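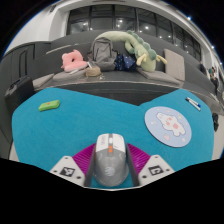
4. Recording a pick-and-place demonstration

4.1 Before you start

This section covers the desk-tidying task used by the student robotics club. It assumes that the gripper has been assembled (section 2) and the camera calibrated (section 3). Work in pairs. One person is the operator and holds the gripper. The other is the recorder and keeps the log.

You will need:
- one Niltley hand-held gripper, with both finger markers fitted
- a computer mouse and a mouse pad
- a table with a plain top and clear space on both sides of the pad
- the log sheet for the session

Note: Bags and coats may stay on the seating behind the table. Do not move them between takes of the same set.

4.2 Checking the gripper

1. Open and close the fingers fully, 19 times. The movement should be even on both sides.
2. Look at the ribbed sections. If a rib is split or has come away from its neighbour, change the finger.
3. Check that each mounting plate carries its black and white marker and that the two markers have different patterns. The left and right plates must not be swapped.
4. Wipe the markers with a dry cloth.

Caution: Do not use cleaning spray on the markers. The print lifts at the edges and the tracking software then loses the plate.

4.3 Recording a take

1. Place the mouse on the table, off the pad, with its buttons facing away from you.
2. Hold the gripper still above the table for 2 seconds. Start recording during this pause.
3. Lower the fingers on either side of the mouse until the inner strips are level with its flanks.
4. Close the grip slowly. Stop squeezing as soon as the mouse is held. Too much force bends the fingers and turns the mouse.
5. Lift the mouse clear of the table and pause. Both markers must stay in view of the camera.
6. Carry the mouse to the pad, lower it and open the fingers.
7. Raise the gripper and stop recording.

Note: If the mouse slips, finish the movement and write S in the last column of the log. Slipped takes are kept.

Caution: Keep your free hand away from the fingers while they are closing.

4.4 File names and storage

Takes are numbered from 1000 upwards in each set. The recorder enters the number, the operator's initials and the object. Copy the files to the Stustbridge folder before the gripper is passed to the next pair.

Take 1037 in the March set has no matching log entry. Leave it out of any training run until Pei-shan Pan has checked it.

4.5 Faults

Marker not found: check for glare on the plate, then move the gripper away from the nearest lamp.
One finger lags: loosen the plate screws by a quarter turn and repeat 4.2, step 1.
Recording stops early: the card is full. Change it and repeat the take under a new number.

Report any other fault to Azadeh Taheri. Spare fingers are kept in the drawer marked Arriaga.

Section last revised Friday, November 27, 2020 (G. Nørgaard).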